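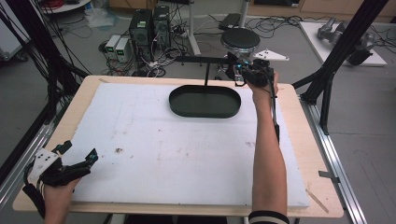 The green oval tray on the foam board, with nothing in it

deliasosa
Sowing my first winter microgreens this December and I'm so excited! Going for pea shoots and radish in shallow trays on the kitchen windowsill. Has anyone tried the Fitura mats? Or is plain compost still best?

halldale_pete
Compost every time for peas! Soak them for 12 hours first, sow them thick – almost touching – and keep them covered until the roots grab hold. I had more than 200 shoots off one tray last winter and we ate them on everything.

mossyboots
Have to disagree with Pete. Mats are so much cleaner, and radish loves them. Mine were ready in 13 days with no grit in the salad (my kids notice grit).

halldale_pete
Radish, fine, I'll give you that. But peas on a mat dry out by teatime and you never get a second cut.

mossyboots
You do if you water from underneath, morning and evening! I've had two cuts off mine.

pickering_plot
Two cuts here as well, in compost. The second is always thinner, but lovely in a stir fry. Delia, which way does your window face? North-facing adds days at this time of year.

deliasosa
South-east, so fingers crossed. Right, peas in compost and radish on a mat – I'll do both and post the results. Peas are going in to soak tonight!

mossyboots
Brilliant, can't wait to see them. Try sunflower next!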